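Tendevcombe House: The Upper Rooms

Photo Gallery

Tendevcombe House opened its upper rooms to residents and day visitors in July, after a long period in which the top floor served only as storage. The gallery below records the rooms as they are now arranged, together with the care that the building requires in ordinary use. The notes have been prepared by the Buildings Office for residents, for members of the Pulley Reading Circle, and for visitors who are unable to manage the stairs and have asked to know more about the part of the house they do not see.

The upper floor is reached by a staircase of 19 steps from the second landing. It comprises 3 principal spaces: the Aravena Room, used for reading and small meetings; the map store; and the passage between them, which residents have always called the Gallery. The name predates the present use of the floor and has been retained on all signs.

The Aravena Room

The ceilings at this level were replastered under the direction of Pascual Ibarra, who served as architect to the house during the conversion. Mr. Ibarra's instruction was that the ceilings should be kept white and that no lamps, rails or fixings should be attached to them. Reading lamps are therefore placed on the tables, and the Office asks that they remain there. Requests for additional lamps may be made at the front desk.

The rounded skylights were the most debated part of the work. The first drawings showed flat rectangular lights of a standard size. The rounded form was adopted later, at some additional expense, as being better suited to the curve of the ceiling. Readers have generally approved of the decision, although several have noted that the light is strong at noon and have asked for blinds. The matter is under review.
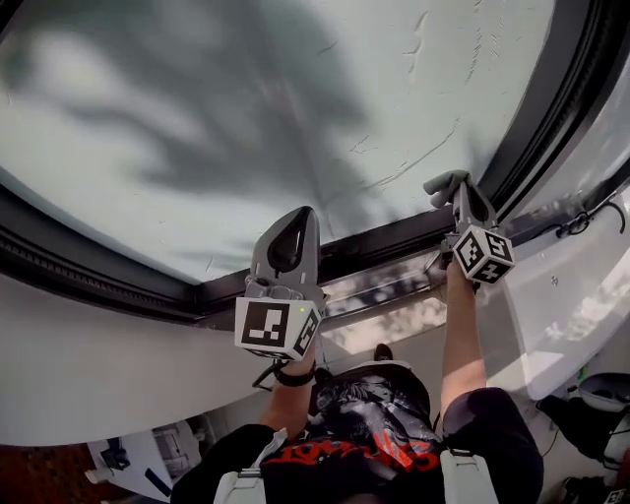 Skylight, upper floor. Reaching up to the black frame beneath the curved white ceiling.

The trees are close to the house on this side, and their shadows fall across the glass for much of the day. The Office receives a steady number of inquiries about whether they should be cut back. The present policy is to prune in winter only and to leave the upper branches as they are. Leaves and seed cases that collect on the roof are removed from outside by the contractor and should not be reached for from within.

Frames and glass are looked over from the inside at the start of each season. The grooves of a frame hold dust, and a soft dry brush is used before any cloth. Household sprays are not permitted on the glass. Fine scratches cannot be polished out by hand, and attempts to do so in other parts of the building have made them more noticeable. Any new mark, draft or drip should be entered in the book on the landing, with the name of the room and the time of day.

The furniture in the Aravena Room was brought up from the old dining hall. The long table was taken apart for the stairs and put together again in place - it will not be moved a second time. The chairs are of two different patterns, and both are in use. Cushions are kept in the window seat and should be returned there by the last reader of the evening.

The Map Store

The map store holds over 4000 sheets, the larger part of them from the Vivumero survey collection. The sheets lie flat in shallow drawers, arranged by district and then by date. Damián Pereyra, who keeps the collection, is available on request to bring out individual items for study. Sheets are consulted in the Aravena Room and are returned to the drawers before the room closes. Pens, food and drinks are not allowed near them.

The store has no skylight. Its single window faces the yard and is kept shuttered, and the room is noticeably cooler than its neighbor. Readers who expect to spend a morning with the drawers are advised to bring a sweater.

The Gallery Passage

The passage is 65 feet long and was once divided by a door, the hinges of which were left in the wall at the request of former residents. Bookshelves run along the inner side as far as the map store. The shelves nearest the stairs are given over to borrowed volumes waiting to be reshelved - readers may take from them freely, provided that the slip is left behind.

The floor is original and uneven in places. Soft-soled shoes are preferred. Bicycles, folding chairs and parcels may not be left in the passage, even for a short time, as it forms the only way out from the map store.

Visiting the Upper Floor

The Aravena Room is open to residents from 8 a.m. and to day visitors from 10 a.m. Both close at 6 p.m. Bags are left on the second landing. Groups of more than six should write to the Buildings Office in advance, stating whether the map collection is to be consulted.

Copies of the floor plan are available at the front desk. Corrections to these notes are welcome and may be left at the same place.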